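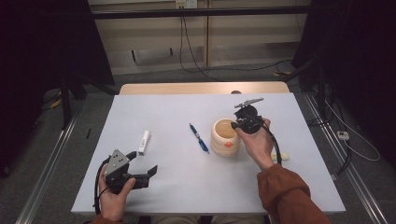
Emilian Bogdan asked after last week's class why a budget for two hand-held grippers should run to a second page when the grippers themselves fit on one line. Fair question, and I gave him a rushed answer at the door, so let me try again!

Start with the bench. Before I ask for a quote I write down everything between the table and the wall: the grippers, their cables, mounts, power strips, the table, a cover for it. Then the things you'll handle. Cups, pens and glue sticks cost next to nothing (buy plenty anyway, they wander off).

My own plan for March had 48 hours of bench time and 2 grippers, with no spare cable. Guess what I was ordering by the second week. I now put cables and spare fingers on their own line, and I ask the supplier for delivery times in writing. Gresix and Tranditz both quoted us, and Tranditz looked cheaper until I added shipping – $122, on the last page of the quote.

For next time: draft a one-page budget for a two-gripper bench, 80 hours of use. Put prices in one column and who approves them in another. Farhad Jalali has the blank sheets.

Home | Notes | Assignments | Contact

Recent handouts
Reading a supplier quote
Lease or buy? The Dhillon worksheet
Planning bench hours

Aston course pages | Contact the instructor | Back to top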